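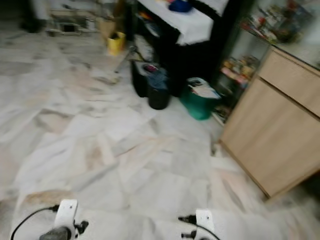 Marble floors make people tidy the wrong things. I have lived with hard, pale floors in three places now, and in each one I spent my first months wiping them and my later months wondering why the room still looked like a mess. The answer was always in the corners. Take the large squares here, white and grey with beige and tan running through them and a few patches that go properly brown. You could drop a biscuit on that floor and lose it. Marble with that much going on hides most of what lands on it. The glass-fronted cabinet past the end of it hides nothing, and whatever is on its shelves, red or orange or pink, is on show all day.

My argument is a simple one. If you have an hour to give to a room, give it to the shelves and leave the floor alone.

I know this goes against how most of us were brought up. In my mother's house in Clelside the floor came first, every morning, and visitors were judged by whether they took their shoes off. The display cabinet got done twice a year. It held 159 pieces by her own list, which she kept for the insurance, and I doubt she looked at more than a handful of them between one dusting and the next. The floor was spotless. The room felt crowded anyway, and we all sat in the kitchen.

Glass doors are the trouble. They were sold to us as protection from dust, and they do keep some of it off, but they also turn ordinary storage into a display. A packet of crayons behind a wooden door is put away. Behind glass it has been put out to be looked at. People fill the shelves because there is space, the colours pile up, and the light bounces off the lot.

When I moved into my present place on the Mersha road I had a glass cabinet and a plain one side by side. I paid around $200 for the pair, second-hand, from a shop called Ernavard that has since closed. For a year I treated them the same. Then one wet July I took everything out of the glass one and put back only what I would be happy to look at over dinner. That came to six things. The rest went behind the plain door or out of the house, and it took most of an afternoon.

The plain cupboard is a jumble now. I don't mind that. A drawer on top and a big door underneath will forgive almost anything, and furniture of that kind gets far less credit than it deserves. It is rarely the piece anyone asks about.

There is a fair objection, mostly from parents. Children like to see their things, and what they can't see they forget they own. I accept that. One shelf for them, low down, is reasonable – the whole cabinet is not.

As for the floor, I sweep it when it feels gritty under my socks and mop it when something spills.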